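February, 6:40 p.m.

Lost most of the afternoon to the bag cell again. The Prasska arm stopped at cycle 882 with an overforce fault on the wrist axis. Log code 3951, same as last week. Reset from the pendant, cleared, ran 9 more cycles and tripped again at the same point, just as the second finger closes on the fold.

Bakari pulled the traces. The grip force climbs past the limit before the contact flag is set, so the controller believes it is still closing on air. On stiff stock it gets away with this. On thin paper or film the material gives way and the finger travels into the table. I have marked the cell down and hung the tag on the disconnect. Nobody was inside the guard either time, but the stop took longer than the sheet allows, and that goes in the report separately from the grip problem.

Went back through the hand-folding reference with Eluned to see where contact is made on soft material.
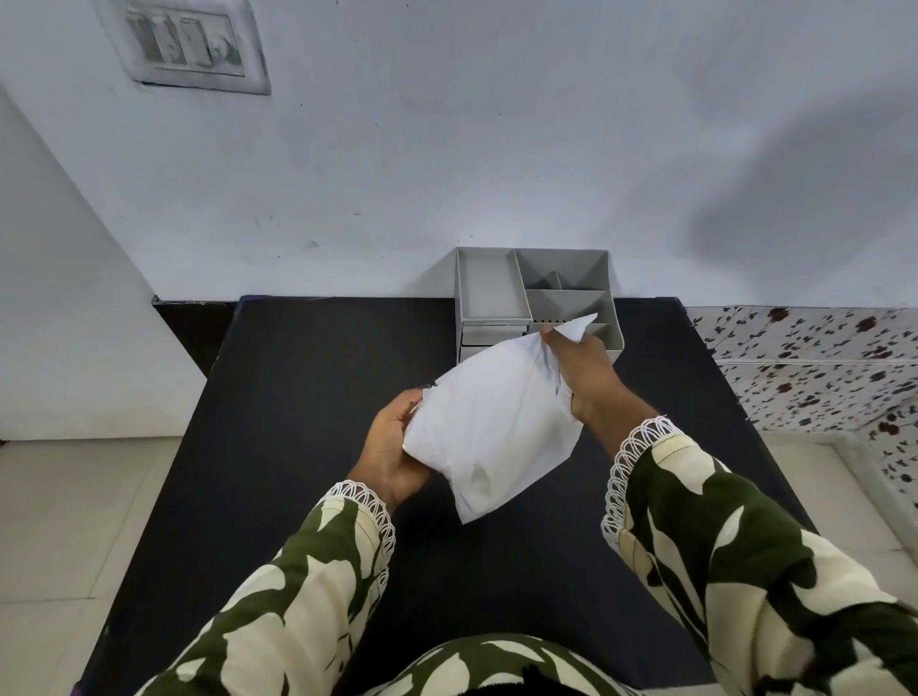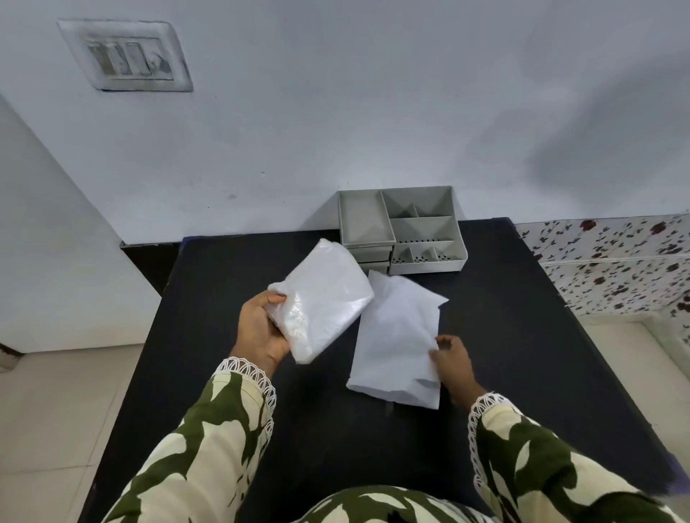 *Reference handling, by hand, at the black table. First: crumpled white paper bag, both hands on it. Second: folded translucent plastic in the left hand, right hand pressing on a flat white sheet.*

The right hand pinches in one and presses flat in the other. Our routine has a single closing profile for both, with one threshold. Eluned wants two profiles, selected by material. I would rather lower the threshold first and see how many false contacts we get over some 200 cycles at reduced speed, guard closed.

Séverine has the Vutano sensor drawings and will check whether the flag delay is in the sensor or in our filter. Cell stays locked out until she answers. Spare wrist cable still not in the cabinet. Ask Dilwyn.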